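About Prantl

Prantl records and sells demonstration data for two-handed manipulation. A demonstration, in our use of the word, is one complete run of one task by a human operator driving a robot model, stored with joint positions, camera views and the task instruction in plain text. Customers use the runs to train control policies. We do not train policies for sale.

The company was started by Ambros Widmer and Veronika Tanner, who had both worked on gripper calibration at Brornau and wanted a cleaner source of examples than they could get there. The team is now 15 people. Subira Laizer runs operator training. Thaddäus Holzer maintains the simulator and the object library, and Thaddäus Imhof handles delivery formats and customer questions (please use full names in email).

How we collect

Most of our work is done in simulation. Operators wear tracked gloves and work in sessions that start at 8:30 a.m. Each task is built as a family: one instruction, a fixed set of objects, and start positions that are drawn again before every run. The kitchen set, called Barcombe, holds 153 objects, mainly food, drink containers, small appliances and storage furniture. There are 26 task families in the current release, and some 855 runs in the largest of them.

Failed runs are kept and labeled. A run that ends with the object in the wrong place is still useful to customers who train a success detector - it goes in a separate folder with the operator's note attached.

Every run is replayed from its stored actions before delivery. If the replay and the recording end in different states, the run is dropped.

What we deliver

Data ships in our own Gristton layout, with converters for the common formats. Object meshes are licensed separately. The next release is planned for December and adds drawer and cabinet tasks with longer instructions.

Sample runs are available on request.
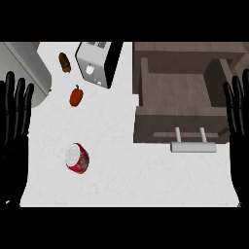 Simulated countertop task with two black hands, a red bell pepper, a soda can and a wooden cabinet.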